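Workshop notebook, Jarus bench
8/29/24
Entry by Vinh Ung. Also present: Njål Brekke, Ynyr Skyrme.

Purpose of session: two-arm handling of the black molded trays, shelf to table. The left arm carries the gripper and the right arm the multi-fingered hand. Control software is Takel, with the settings saved in February.
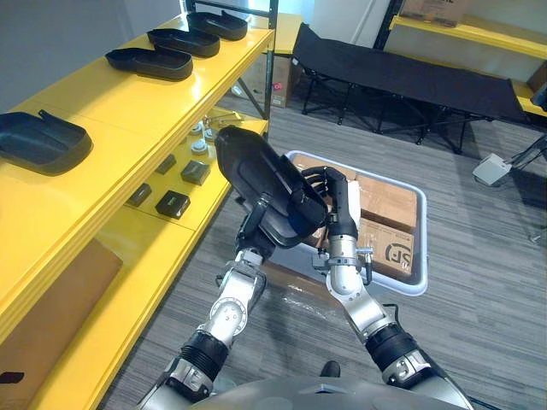

The grip order was set as left first, right second. N. Brekke asked that the closing speed of the hand be lowered to 20 percent for all work on thin rims, and this has been entered in the settings file. The trays are not to be stacked on the yellow table — they mark easily.

Regrasp was run in blocks of 10. The approach height was raised by 3 mm after the first block.

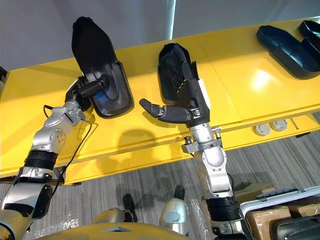 Why is the tray stood on end before the second grasp?
The thumb needs a clear path to the rim, and with the tray flat the table is in the way.

Wrist cameras: both views were checked against the head camera before the second block. Exposure remains on automatic. Y. Skyrme considers a fixed value preferable and will propose one in writing.

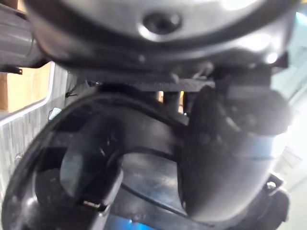 The bracket screws at the wrist are to be checked for torque at the start of every session and initialed on the Jornuseck sheet. The cable tie points on the forearms will be reviewed by G. Twal, who has the drawings. 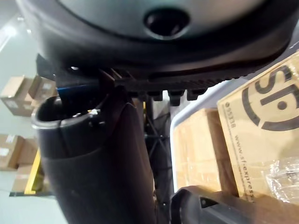 Open items
Write up the regrasp order for F. Kvam.
Order 13 replacement finger pads — the present set is the last one in the drawer.
Copy today's logs to the Amundsen drive, including the aborted block.
Ask whether the table height may be changed before the next session.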